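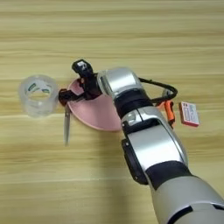 Eirlys Rosser

Okay, week 7, fuel and tires! Last time we got as far as why the Clindon team stopped when they did, and a few of you emailed me afterward to say the pit window stuff went by too fast. Fair enough, I was rushing (the bell had gone). So let's go over it again, slowly, with easier numbers.

Say the race is 300 miles and each lap is 3 miles. That gives us 100 laps. Our car can run 30 laps on a full tank if the driver doesn't save any fuel. How many stops do we need? Three, and I saw a lot of people write four on the worksheet, so please remember you start with a full tank! The start is free.

Now the fun part. Three stops gives you four stints, and four stints of 30 laps would cover 120 laps. You've got 20 laps to play with. That slack is your pit window, and it's the bit the strategist gets to argue over all afternoon. Stop early and you get fresh tires while everybody else is sliding around on old ones. Stop late and you might catch a yellow flag and lose a lot less time in the lane.
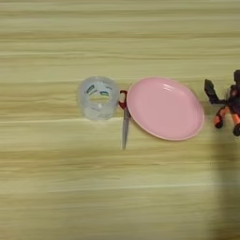
My own taste is to go early on the first stop and late on the last one, but Raed Twal (he's taking the seminar in June while I'm away) will tell you the opposite, and he has run more endurance races than I have, so do ask him about it.

One thing to watch: a slow car ahead can wreck the whole plan. In the Dusen race we looked at, the leader came out of the pits on lap 61 right behind two backmarkers and lost everything the new tires had given her. Always check where you'll rejoin before you call the car in.

For next time, read the Watkins chapter on tire wear up to the second graph, then redo question 2 with a 25-lap tank. Show your stints on a line, please, with the stops marked. Bring a calculator and a pencil.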